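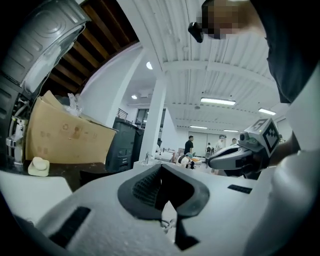 Figure 7.1 Hand-held grippers at close range. The one on the right carries a printed marker cube, with a small camera module beside it.

Chapter 7
Where Is the Other Hand?

Philomena Zakaria and Hemi Tawhiri
Revised Nov 20, 2019

7.1 Why two hands are harder than one

Chapter 6 got us as far as one gripper. One person, one tool, one path through space, and a policy trained on that path. Fine for picking and placing. Now try folding a towel. Or holding a bag open while something goes into it. One hand's path is no longer enough, you need both, and you need them in the same coordinate system at the same moment.

That last part is the whole chapter, more or less.

Recall from Section 6.3 that each gripper estimates its own motion. It starts somewhere, calls that place the origin, and adds up small movements from there. Two grippers means two origins. Neither knows about the other. You can have two very good paths and still no idea if the jaws were an inch apart or a yard apart when the towel changed hands.

Early attempts got around this with a fixed starting dock. Both tools sit in a stand, stand is measured, go. Works until drift sets in. Then the two paths slide away from each other, slowly, and by the end of a long demonstration the handover happens in mid air with a gap in it. Students replaying this data for the first time usually blame thier own code.

7.2 The marker method

The idea is old and simple. Put a pattern of known size on one tool. Look at it with a camera on the other. From the corners of the pattern in the picture, plus the known size, plus the calibration of the camera, solve for position and orientation. Chapter 3 has the math, go back to equations 3.9 through 3.14 if they've faded.

Why a cube and not a flat card? A flat card disappears when it turns edge-on. Hands turn all the time. With a cube, when one coded face swings out of sight another is often swinging in. Look at the tool on the right in Figure 7.1: the cube sits up on top of the gripper, away from the jaw, so the object being handled is less likely to cover it. Each face has its own code, so the solver knows which face it has found and where that face sits on the cube.

Some terms we'll use from here on.

Sighting. A single image in which at least one face is decoded and a pose is solved.

Gap. A stretch of time with no sighting in either direction.

Tie. A sighting used as a constraint between the two paths. Every tie is a sighting, but plenty of sightings get thrown out before they become ties. Blur, steep angle, a thumb over one corner.

Drift. As in Chapter 6. Error that builds up in a path estimated from its own motion.

The method in short: let each gripper track itself, collect ties whenever they turn up, then adjust both paths together so they agree with the ties without bending too far from what each tool measured on its own. Section 7.4 writes this down as a least squares problem. Section 7.5 does it again with outliers in it, which is the version you will need.

7.3 A worked result: the Giketden set

We will lean on one data set for most of the chapter. Giketden was recorded by the manipulation group at Fiadzo over one February, with people working at tables in an ordinary open room. No motion capture for most of it. People walked past, the lighting stayed as it was.

The set holds 661 two-handed demonstrations. Of those, 121 were recorded a second way as well, under an external tracking system in the Watville lab, and these are our ground truth. The rest you only get to judge indirectly.

Three processing runs, same recordings:

Run A. Dock start only, no ties.
Run B. Dock start, every sighting used as a tie.
Run C. Dock start, sightings filtered first, then used as ties.

Before reading on, guess the order. Most readers put B ahead of A. More data, better answer. On the tracked demonstrations B came out worse than A in 31 cases, and the cause was nearly always the same thing: one bad sighting at a steep angle, where two different poses explain the four corners about equally well and the solver picked the wrong one. The optimizer trusts it and drags a good path over to meet it. C fixed most of these with one plain rule, drop any sighting where the second best pose scores close to the best.

Long gaps are the other trouble. In a gap you are back to self-tracking, drift and all. What helps is a sighting at both ends, so the error gets spread across the gap instead of piling up at the far side. Demonstrations that ended in a gap did poorly under all three runs. Hence the habit, now common, of having the person bring the two tools together and into view of each other before the recording stops. Costs a second or two. Do it.

A caution on what this result does and doesn't say. It compares paths with paths. Whether a policy trained on C's paths folds a better towel is a seperate question, and we hold it for Chapter 9.

7.4 What you need before starting

Rigid transforms and how to chain them. Pinhole model with lens distortion, wide lenses especially. Least squares at the level of Chapter 4. Some patience with clocks: if the two cameras disagree on the time by even a little, a fast hand movement turns that into a position error and the solver can't tell it from drift. Section 7.6 covers time offset, short but read it.

Code for the exercises is in the Jeltthorpe archive under ch7. Cut-down sequences too, first 1000 images of each, enough to run on a laptop.

Warm-up, to be done on paper

Take two tools, L and R, each with a cube and a camera. L sees the cube on R. Write the pose of R's jaw in L's frame. Count the fixed transforms you had to assume along the way, and say which of them you'd have to measure again if the cube were knocked loose and glued back on. Keep the answer. The setup in 7.4.1 starts from it.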